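4. Collecting demonstrations: hand guiding and remote control

Course notes, Wurnis module, second half of term. Read with the lab sheet on logging. Revised by Zerrin Oral from the notes of Shuzhen Luo.

4.1 Two ways to show the task

In hand guiding, the arm is put into a compliant mode and a person moves it through the task. The joint encoders record the path. The teacher feels contact forces directly, and the recorded motion is always one the arm can reach. The drawback is that the teacher's own arms and body end up in the camera views, and a multi-fingered hand is very hard to guide at the same time as the arm that carries it.

In remote control, the teacher wears or holds an input device and the robot follows. Camera views stay clear of the teacher. Finger motion can be recorded together with arm motion. The cost is delay, and a loss of touch: most students grip too hard in their first sessions.

For two-arm work with five-fingered hands we use remote control throughout. Hand guiding is kept for the single-arm exercise in section 3.

4.2 The parcel task

The task is the one set by the Cleltitz group. A bag is picked up and brought over the scanning platform, then passed on. One demonstration is one bag. Head and wrist views are stored with the joint states, all on the same clock.

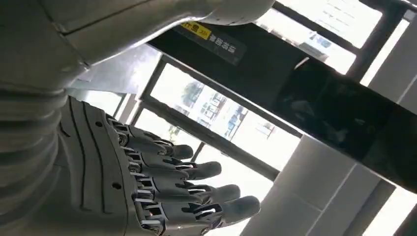
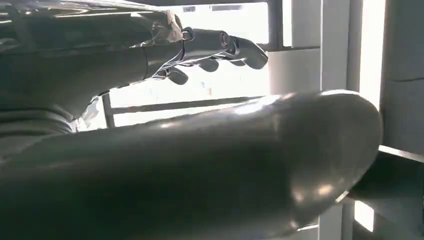
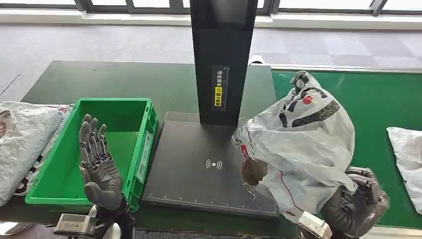 Fig. 4.2. Parcel station. First and second: wrist views. Third: head view, with a bag held over the platform.

Note how little the wrist views say about the bags. A wrist camera is useful in the last part of an approach and much less so while the hand is away from the work. Strong window light makes this worse, as exposure is set by the bright area and the darker surfaces lose detail. Do not discard such stretches. The policy will meet the same light when it runs, and the head view normally carries the information needed.

4.3 What makes a demonstration usable

Soft bags have no fixed shape, so two good demonstrations can look quite different. Vary the starting position between runs, but keep the order of steps fixed. Peiyu Cai's comparison on the Clornby data showed that mixed step orders did more harm than clumsy grasps.

Pauses should be short. A teacher who stops to think records a robot that stands still, and the policy learns to stand still in the same place. Trim anything over 7 seconds before upload.

A dropped bag is not a failed run if the teacher recovers it. Keep it and mark it as a recovery. Stop the run only if the bag leaves the reach of both arms.

4.4 Amounts

Each pair records 40 demonstrations. The class set comes to 400, which is enough to train the baseline but not enough to cover unusual bag sizes. The full Lu set holds 3,000 and will be released after the first report is handed in.

4.5 Exercises

1. Plot the finger joint angles for five of your own runs. Mark the moment of grasp in each. How far apart are they?

2. Train the baseline with the head view only, then with all views. Report both success rates – and the training time for each.

3. Wenjie Li argues that the resting hand should be held at a fixed pose during one-handed steps. Give one reason for and one against.

Questions on the logging software go to Qiuyue Zheng.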